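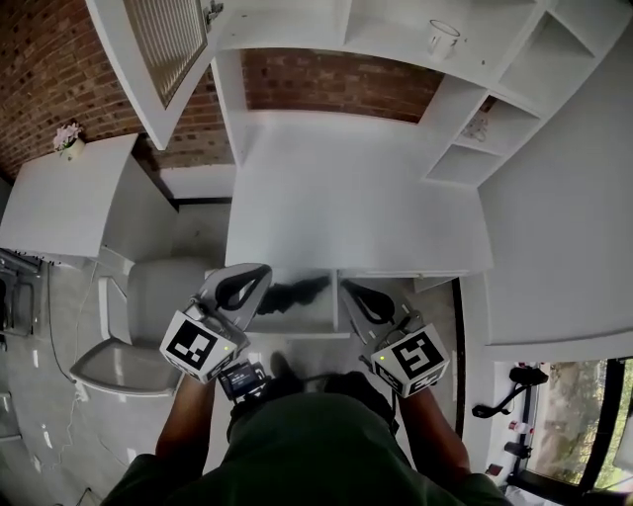 Unas pinzas de mano, junto al borde de un escritorio blanco.

Marlies Bachmann lleva 15 años leyendo discursos que casi todo el mundo prefiere no leer. Sigue para el boletín Tristance los mensajes de líderes armados, ministros en campaña permanente y portavoces que cambian de nombre según el idioma. Llega a la entrevista con un café ya frío y una carpeta titulada «Amenazas, junio».

«La gente cree que mi trabajo es emocionante», dice. «Me paso la mañana comprobando si un señor ha dicho 'aplastar' o 'repeler'. En árabe, en inglés y en la nota de prensa, que suele ser una tercera versión.»

En el último mes archivó 775 mensajes sobre la frontera norte de Israel. De ellos, 82 anunciaban una respuesta inminente. Le pregunto qué entiende un portavoz por inminente.

«Es un adjetivo elástico. He visto respuestas inminentes cumplir años. Con tarta, supongo.»

Bachmann no se burla de las víctimas ni permite que se haga. Cuando la conversación se acerca a los pueblos evacuados baja la voz y deja los chistes. «Un comunicado de tres líneas puede vaciar una carretera entera. Quien lo redacta lo sabe, y por eso lo publica a la hora de cenar.»

También tiene palabras para los gobiernos occidentales, a los que atribuye un vocabulario de unas pocas piezas intercambiables – preocupación, moderación, todas las partes. «Podrían imprimirlo en una taza.»

¿Y los analistas? Se ríe. En Vinbridge, donde trabajó antes, hacían mapas con flechas. «Muchas flechas. Un cliente preguntó qué significaba la roja y hubo que convocar una reunión.» De aquella reunión salió otra flecha, esta vez naranja.

Su método es más modesto. Anota quién habla, ante qué público y qué había prometido la vez anterior. Desconfía de las traducciones que circulan en menos de una hora y de cualquier hilo que empiece con una sirena dibujada.

Antes de irme quiero saber si la retórica de este verano le parece peor que la del pasado. Abre la carpeta, pasa dos hojas y la vuelve a cerrar.

«Más repetida. Pregúnteme en otoño, que para entonces todo seguirá siendo inminente.»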